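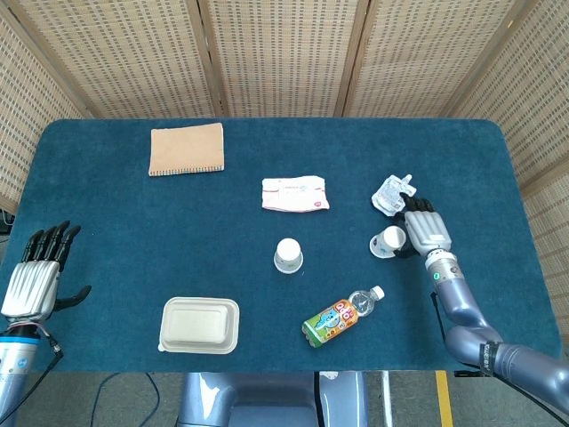
Lech Sobczak told me once that he never trusted a towel until it had been through the wash five times, and that anyone who judged cloth in the shop was judging the finish. I thought he was being grumpy. Then I bought a stack of lovely fluffy bath towels, took them home, and spent a month smearing water around my own shoulders!

# Chapter 4: Why Cloth Drinks

In Chapter 3 we pulled yarn apart and looked at twist. Keep your notes handy, because twist comes back on almost every page of this one.

Let's start with a word you'll meet on labels and in mill catalogs: **GSM**, or grams per square meter. It's simply the weight of a piece of cloth one meter on each side. A thin kitchen towel I own comes in at 320. My hand towel is 330, and you'd never feel the difference between the two by weight. Dry your hands on them, though, and they behave like cousins who don't speak (the first is a flat weave, the second is terry, with loops on both faces).

Loops matter because water climbs into small gaps. We call this **capillary action**, and you've seen it if you've ever left the corner of a napkin in spilled coffee. More loops mean more surface for the water to cling to, at least until the loops are packed so tightly that they get in each other's way.

Then there's finish. New towels are often treated with a softener, and softeners can leave a waxy film on the fibers. Cotton loves water. Wax doesn't. So that gorgeous plush feeling in the store may be the very thing keeping you damp, and I owe Lech an apology.

**Try it at home.** Cut two strips from an old cotton dishcloth, each 100 mm long. Rub one lightly with candle wax. Hang both so the ends just touch a bowl of colored water, and mark how high the color gets after

- one minute
- five minutes
- an hour

Save the strips for Section 4.2, where we'll weigh them.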